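Notebook Folding Handling Parts Older entries

Folding, the navy print, and what we do with our afternoons now
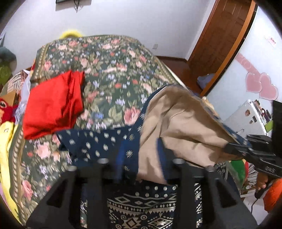

Maren Oduya-Fisk
Finishing floor lead, Cevdale Laundry, Daltville
April, started 2:40 p.m., finished after the truck left

Navy with the small white oval marks, turned over so the plain beige inside is up, one gripper on the right-hand end of it and the red one lying folded beside it. Floral bedspread underneath. This is the sort of garment the Firnholm cell hates most. Dark on the outside, pale on the inside, and soft enough to have no opinion about where its edges are.

Tally for the month so far: 1,279 folds recorded with the hand grippers, 1,084 accepted by Sawatzky. Of the ones they sent back, 78 were marked "inner face ambiguous," which I take to mean the software couldn't tell which side of the cloth it was looking at. I have folded for a living for a long time and sometimes I can't either. We used to call it a Monday shirt. Now it has a code.

Things I want written down before I forget them:

Slow down at the flip. When you fold with your hands you do the flip and the smoothing in one go and never think about it. With grippers you have to pinch, lift, lay over, let go, then smooth. Recordings where somebody rushed the lay-over are nearly all in the rejected pile. Mine included.

Beds are harder than the table. The table is flat and doesn't push back. A bedspread drags on the underside of the cloth and the fold creeps. Sawatzky wants more beds for exactly that reason, so the people doing recordings at home should keep doing them on the bed and stop apologizing for the pattern on the bedspread. Patterned is fine. They asked for patterned.

Wrists. The handles are heavier than they look and the weight sits forward. Six people are now on the recording rota and four have mentioned the thumb side of the wrist. I've asked for shorter sessions. The answer was that sessions are already short. They are short the way the Daltville bus is frequent.

On the cell itself. It does towels and pillowcases well, and I would be lying if I said I missed towels. It does T-shirts acceptably if they arrive right side out. Anything with a lining or a contrast inside goes to the reject chute and comes round to the bench by the window, where a person deals with it. So the bench by the window now gets nothing except the awkward stuff, all day long. No easy pile to rest on. It used to be that you'd do a hard one, then a run of plain ones where you could talk. The throughput sheet shows the bench slower than last spring and somebody upstairs circled it in red. Of course it's slower – we gave all the fast work away.

I've proposed holding back one cart of plain stuff per shift for the bench. It will look inefficient on paper. I would like it tried anyway.

Other changes, good and bad. The late shift lost its folding slot and gained "cell minding," a job made up of standing near a machine and being available. Pay is the same. Two people love it and read whole books. One asked to go back on the presses, in this heat, which tells me something. Recording hours are paid at the trainer rate, and that was a fight worth having, but the sheet still says "data" in the job column and I've crossed it out and put "folding" every week.

Question for the next call with Sawatzky: when the cell learns the navy ones, does the bench shrink again? Last time I asked, I was told the cell "supports the team." I'd like the answer in hours per week.

To do:
- Re-record the lined items, slow flip, inside face up at the start and again inside face down
- Tape the handles, the slippery part near the cable
- Ask Firnholm whether the reject chute can sort by reason, so linings don't land on top of the plain inside-outs
- Find out who keeps resetting the cell clock to an hour ahead
- Cart of plain stuff: start with the early shift, see if anyone circles it

Red ones are no trouble, by the way. Same color both sides on the batch we sent in. Send all the red you like.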